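Skerkwood Allotment Association
Minutes of the October meeting, 7 p.m., Nimel Hall

Chair: Vaida Sakalauskas
Minutes: Wilfredo Tan

1. Minutes of the last meeting
These were read and accepted with one correction: the broken gate is the north gate, not the east gate.

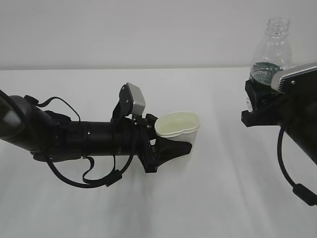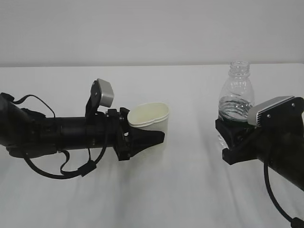

2. Water
The tap near the Resen path is leaking again. Wilfredo will ask Romaniuk Plumbing for a price to change the full pipe and not only the tap. The water will be closed for winter at the end of the month, and members should empty their hoses before that.

3. Rent for next year
The chair proposed that the rent stays at 80 dollars for a full plot. One member asked if half plots can pay exactly the half. It was agreed. There are 12 people on the waiting list, and 2 plots become free in spring.

4. Compost
The members discussed for a long time who may use the large compost bin. Some persons put in cooked food, and this brings rats. It was decided to make a new sign with bigger letters. Vaida will write the text. The question of a second bin was moved to the next meeting.

5. Seed exchange
The exchange in spring brought 215 dollars for the tool fund. We would like to repeat it, but with more tables, as it was very crowded near the door. Please keep your bean and tomato seeds dry and write the name of the variety on the envelope.

6. Other matters
A green wheelbarrow is missing from the shed. Whoever has borrowed it is asked to bring it back.

The meeting was closed at 8:40 p.m.

Recent items
Minutes of the September meeting
Winter water closing: what to do on your plot
Waiting list rules
Shed key list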